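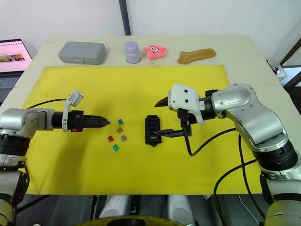 Friction is the force that resists one surface sliding over another. It depends on two things in the simple model we use in this course: how hard the surfaces are pressed together, and what the pair of surfaces is. The second part is given by the coefficient of friction, written as the Greek letter mu. Note that mu belongs to a pair. A plastic carrying case lying flat on a bare white tabletop has one value, and the same case moved forward onto the yellow mat would have another. A plush toy or a soft sponge-like object on that tabletop would have its own value again, and for soft things the simple model is less reliable.

Static and kinetic friction

Static friction acts while the object is still at rest. It grows to match your push, up to a limit equal to mu times the normal force. Past the limit the object slides and kinetic friction takes over, usually at a lower value. Students lose marks every year by using the limit when the push is smaller than the limit. Check this first.

Worked problem

A crate at the Urinbridge depot has a weight of 2,000 newtons and rests on a level floor. The static coefficient is 0.4. A worker pushes sideways with 100 newtons. Find the friction force.

The limit is 0.4 times 2,000, or 800 newtons. The push is below the limit, so the crate stays put and the friction force is 100 newtons. It is not 800.

Contact area

Area does not appear in the formula. A brick on its side and the same brick on its end have the same limit, as long as the surfaces are alike. Rubber tires do not follow this rule well. We come back to tires in the unit on braking.

Before the next lab

Read section 2 of the Lumenta workbook and do the odd problems. Bring a ruler and a calculator. Lab reports are due 22nd February, on paper, with your raw readings attached. Show units on every line. Reports without units will be handed back unmarked.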